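Drasow Community Help > Home and Household > Computers

Is it worth paying for a "PC health plan" on an old tower?
Asked on March 4, 2018

My desktop is getting slow and a firm called Huvholm has offered me a yearly plan that promises to "restore it to factory speed". They say they clear 3,000 hidden errors, tune the registry and keep an eye on it from their end. I've read their leaflet twice and still can't work out what they would do for the money. Reviews on their own site are glowing, which I'd expect. Has anyone paid for one of these and seen a difference they could measure? The machine has 2 GB of memory and is used for email, letters and photos.

2 answers

Answer 1 (marked helpful)

I'd keep your wallet shut. Those "hidden errors" are mostly leftover entries and cookies, and clearing them does next to nothing for speed. Ask Huvholm to name one error and say what it does to you. My guess is they'll change the subject.

Your trouble is far more likely to be the 2 GB, and no plan sold over the phone will change what's inside the case.
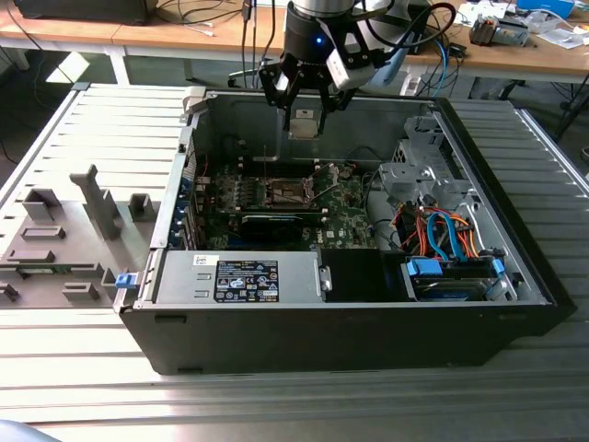
Page 2 of 3

Answer 1, continued

Before you spend anything, open Task Manager on a slow morning and look at the memory and disk figures. If memory is nearly full with only your email open, you have your answer. Then look at what starts up with Windows. I took a toolbar, two updaters and a "speed booster" off my sister's machine and it felt better, though I didn't time it, so take that for what it's worth.

More memory might help, if your board will take it. Look up the exact model first and don't trust the lad in the shop who says they're all the same. If your Windows is a 32 bit version it can't make use of much more anyway – check that under System before you order. And I wouldn't buy a faster processor for a machine of that age at all. You'd have to match the socket, and the money is better put towards a replacement. 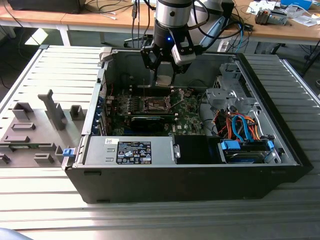 Answer 2

I had the Huvholm plan for a year and it was fine?? They rang every month and were very polite. Can't say it was quicker. My neighbour swears by Kallitari cleaner but he swears by a lot of things.

Comments on Answer 2

"Fine" and "can't say it was quicker" don't sit well together. What did the monthly call achieve? I had something similar from a shop in Bråten and got a printed report with a green tick on it, and the same green tick the month after, when the hard drive was already making noises. I'd want to see start-up time written down before and after, on the same machine, with nothing else changed.
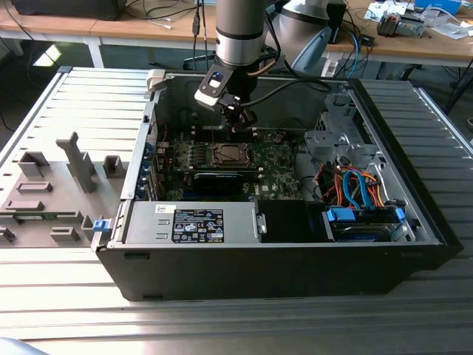 Even then I'd be wary, as a plain restart can knock a bit off and they'd claim the credit. If you've already signed, look for a 30 day cancellation clause and put it in writing, not by phone. Also check whether they left a remote access program behind. Mine did, and it was still starting up with Windows in August, long after I'd stopped paying.

Back up your photos first whatever you decide. A second copy on an external drive, and open a few of them to see that they copied.

Report this comment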